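Chapitre 7
Qui tient le bureau de vote ?

Je vais commencer par un aveu : pendant mes premières années d'enseignement, je sautais ce chapitre. Je parlais des modes de scrutin, des alliances, des sondages (ah, les sondages, on y passe toujours trop de temps !), et puis en janvier il fallait rendre les notes et le bureau de vote passait à la trappe. C'est Helmi Rantala, alors étudiante au fond de la salle, qui m'a demandé un matin à 8 heures qui choisissait le président du bureau, et si cette personne pouvait être récusée. J'ai répondu quelque chose de très vague. Elle a noté ma réponse quand même, ce qui m'a vexé davantage que si elle avait ri.

Alors voilà, on va prendre la question au sérieux, et on va la prendre par un cas. Vous trouverez tout au long du chapitre la commune de Driramport, port moyen, 23 bureaux de vote, une mairie qui a changé de camp trois fois et une presse locale qui adore ça. L'année qui nous intéresse, deux listes s'affrontent : celle de Karppinen, le maire sortant, et celle de Gramitz, son ancienne adjointe. Leur querelle ne porte pas du tout sur le programme. Elle porte sur le découpage des bureaux du quartier de Tundevon, où l'on vient de regrouper deux lieux de vote en un seul, à l'autre bout de la ligne de bus.

Est-ce que c'est grave ? Vous allez me dire que ça dépend, et vous aurez raison, mais dites-moi de quoi ! De la distance, des horaires, de l'âge des électeurs, de la manière dont on les a prévenus (une affichette sur la porte de l'ancienne école, dans le cas présent, et un courrier arrivé quelque 13 jours avant le scrutin). Les gens de Gramitz ont crié à la manœuvre. Ceux de Karppinen ont parlé d'économies. Les deux camps avaient des chiffres, et je vous les donne à la section 7.2 sans vous dire tout de suite ce que j'en pense.
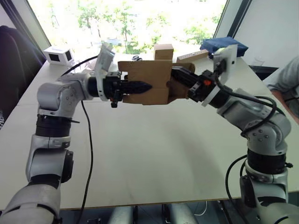
Une précision de vocabulaire avant d'aller plus loin, parce que je vois revenir la même confusion dans les copies. Le bureau de vote désigne à la fois un lieu et un petit groupe de personnes : un président, des assesseurs, un secrétaire. Quand un arrêté « déplace le bureau », il s'agit du lieu. Quand un candidat « conteste la composition du bureau », il s'agit des personnes. Les scrutateurs, eux, interviennent au dépouillement, et on les retrouvera à la section 7.4.

Pour la prochaine séance, lisez l'article de Sølve Hovland reproduit en fin de chapitre, au moins jusqu'à la page 21 du dossier. Il est un peu sec, je vous préviens, mais son passage sur les recours vaut l'effort. Et venez avec une réponse écrite, même courte, à la question de Helmi.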